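Slides are numbered in the deck; notes follow the same order. Target is 20 minutes, with questions held to the end. Slides 4 and 9 can be dropped if the previous session overruns.

## 1. Opening

- Topic: how shelf life is set for chilled retail packs, and why the printed date is often shorter than the test data would allow.
- Scope is raw chilled food sold in trays. Frozen and canned goods are out.
- Acknowledge Saadet Sezer and Volkan Erdem for the storage trials, and Beril Bozkurt for the statistics.

## 2. Definitions

Go slowly here. Half the disagreements at the Luvel meeting came from people using one term for two things.

Safe life is the period during which the food stays below the agreed limits for harmful bacteria under stated storage conditions. Quality life is the period during which it still smells, looks and tastes acceptable. Printed life is a business decision bounded by the shorter of the two. Display life, in our usage, starts when the pack goes into the store case.

## 3. What the pack contributes

Headspace, seal width and film permeability do most of the work. The tray matters less than the film, with two exceptions. A flexible tray can twist during stacking and open a channel in the seal. A tray with poor floor shape lets liquid collect against the food, and the count under the product then runs ahead of the count on top. Sample from both faces.

Leave this slide up while covering the sampling plan. 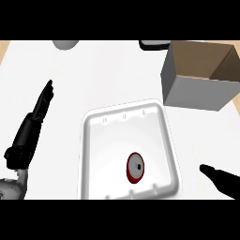
*Slide 3. White foam tray with raised lip and notched rim (rendered).*

## 4. Trial design (optional)

- 232 packs in total, all from the Zeltitz line.
- Three storage regimes: constant cold, constant with a step up at mid-life, and a logged profile copied from a delivery route.
- Packs pulled on a fixed schedule and plated the same day.
- Seven packs excluded for seal faults. Exclusions were made before plating, by a person who did not know the regime.

If asked why the logged profile was repeated without variation: we wanted the spread between packs, and a varying profile would have mixed two sources of error.

## 5. Main result

Point to the lower curve first. At constant cold, quality failed before safety in nearly every pack, and the cause was odor. Under the step profile the order reversed in part of the set. That reversal is the argument of the talk — a date based only on constant storage can be limited by the wrong thing.

Do not quote a single number of days. It will be repeated without the storage conditions attached.

## 6. Model fit

Beril fitted a standard growth model with a lag term. The fit is good in the growth phase and poor in the lag phase, as expected with few early pulls. Of the variance between packs, 78 percent was explained by starting count and temperature together. Gas mix added little once those two were in the model.

Say plainly that this covers one line and one product type. The Painemal data are not yet cleaned and should not be mentioned as support.

## 7. Setting the date

Suggested procedure:

1. Fix the storage profile first, in writing, with the retailer.
2. Run to failure, even after the target date has passed.
3. Report the earliest failing pack as well as the mean.
4. Apply the margin once, at the end.

Item 4 needs an example. At Redlow the lab, the plant and the buyer had each taken off a margin without telling the others. Herman Ngau found this by asking each for the raw figure.

## 8. Limits

- Store cases were not logged. Route data stop at the back door.
- Odor panel was small and drawn from staff.
- Home storage is assumed, with no measurement behind it.

## 9. Next steps (optional)

Second trial starts in November with door-side and rear positions logged separately. Afonso Falcão is handling the loggers. Results will go out in the same table format so the two sets can be merged.

## Questions likely to come up

**Would a smart label solve this?** It records exposure. It does not tell you which failure comes first, so the trial is still needed.

**Why not freeze samples and plate them together?** Freezing lowers the recoverable count, and by an amount that differs between species.

**Can the data be shared?** Pack-level counts, yes. Gas mix settings, no — refer to Volkan.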